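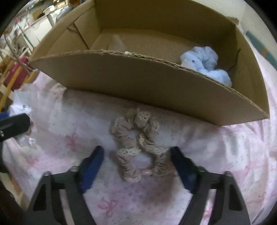 Woltent hand gripper: pre-session checks, soft items task

I fill this in before every block of demonstrations and then scribble underneath each line, so apologies to whoever has to type it up (me, probably). The block is 20 demonstrations, the full set for the Hemanum study is 300, and the policy gets trained on the lot at the end. Checks are in the order I do them.

1. Finger pads seated and clean
OK. Both blue pads flat against the fingers, no lifting at the corners. Wiped with a barely damp cloth. Lint is the enemy with fabric, and the fluffy scrunchies shed like a cat.

2. Pad screws tight
OK after a nip. One of them took a quarter turn. I've started doing this with the short screwdriver because the long one makes me overdo it.

3. Fingers open and close freely
OK. Did 12 full squeezes with nothing between the pads, no clicking and no sticking. Last month at Utbridge we had a finger dragging for half a block and only spotted it when we plotted the widths, so please don't skip this one!

4. Pads meet evenly
PASS WITH COMMENT. They meet a touch sooner at the tips than further back. Fine for a scrunchie, you only need a pinch of it. I wouldn't want to pick up a pencil like that. Have another look before the hard objects.

5. Lens clean, both fingers in view
OK. Fingers show at the bottom of the picture when open, which is what we want.

6. Surface suitable
PASS WITH COMMENT. Bed, patterned sheet. I know the first protocol said plain table, but the whole question is whether the method copes with ordinary rooms, so rumpled bedding stays in. Don't smooth it between goes. If a fold ends up so high that the pads catch the sheet along with the scrunchie, mark that go as a bad grasp and carry on.

7. Box stable, no staples or tape ends
OK, with a moan. Cardboard box, open top, rim very ragged by now. I ran a finger along it for staples and found none. The torn edge can snag lace, so lift well clear before moving across. I'd like to keep the same box to the end of the set if it'll last.

8. Objects checked
OK. Beige one with the lace trim and the pale blue fuzzy one. The beige one has a little pink bead or charm on it, so give that a gentle tug and make sure it isn't coming off. Try not to close the pads on it either. Grab the fabric.

9. Loose plastic and cables away from the working area
ACTION. Plastic bag on the bed, over to the left. Move it before the first go, bags drift and they're slippery underfoot if they land on the floor.

10. Operator's wrist and footing
OK. Feet clear, no twisting. I take a break after every block now, my thumb was complaining by the third one in August.

11. Recording space
OK. 500 GB free on the drive.

Result: fit to use once item 9 is done. Item 4 carried over to the Adugna sheet. Next check before the next block, or straight away if the gripper gets dropped.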